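We use cookies to remember your settings and to see which course pages are read. Accept all / Manage choices

Reading time: 2 minutes

Materials and Surfaces, Unit 4: Wear on bare metal
Notes by Nesrin Öztürkmen, lab section with Ferhat Saraç

Last unit dealt with rust and other chemical changes. Wear is mechanical. Material is moved or removed when two surfaces touch and slide, and no reaction is needed for it to happen. In practice the two often go together, so keep your Unit 3 notes at hand.

Three terms you need

Abrasive wear: a hard edge or a hard particle cuts a groove in a softer surface. Sand under a boot on a floor is the everyday case.

Adhesive wear: high spots on the two surfaces stick for a moment and tear apart. One surface gains a little material and the other loses it. When it is severe we call it galling.

Fretting: very small back-and-forth movement at a joint that is supposed to be tight. Look for it around bolts and under clamps.

Scratches and scuffs

A scratch is a single line with a start and an end. A scuff is a patch where many shallow marks overlap and the individual lines are hard to follow. Direction matters. Parallel scratches point to repeated sliding along one path. Scratches that cross at all angles suggest loose objects moving freely – coins in a drawer, cutlery in a sink, parts in a bin.

Depth is harder to judge by eye. Low light from the side makes shallow scratches look deep, and light from straight above can hide them. In lab we will look at each plate under both before writing anything down.

Bare metal floors in open containers usually collect fine scratches all over, with heavier patches in some places. Record the fine marks and the patches separately.

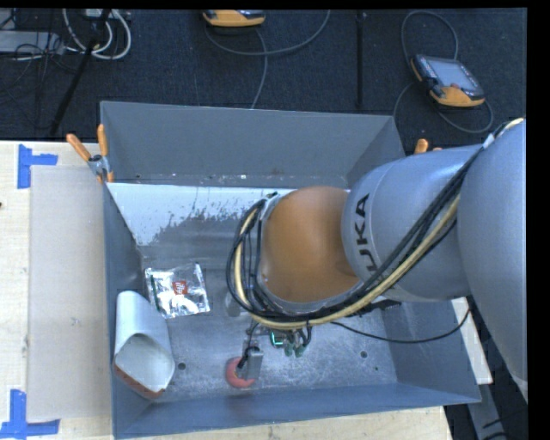 Coatings and deposits

A light patch on metal may be a coating that is coming off or something that has been left on top. The edge alone does not settle it. Try a fingernail first, then a damp cloth, then the plastic scraper. Do not use the steel scraper on the Brika plates, which are shared with the August group.

Lab task

Each pair gets two plates from the Paltivitz set. Draw the outline of each plate at full size and mark every worn area you find. Use the letters A, F and G for abrasion, fretting and galling, and a question mark where you cannot decide. A question mark with a reason next to it gets full credit.

The written part is one page. Most sheets last term were fine on the drawing and thin on direction, so give the direction of the main scratches for both plates.

Reading: Frei handout, pages 17 to 31. Skip the section on lubricants, we return to it in Unit 6.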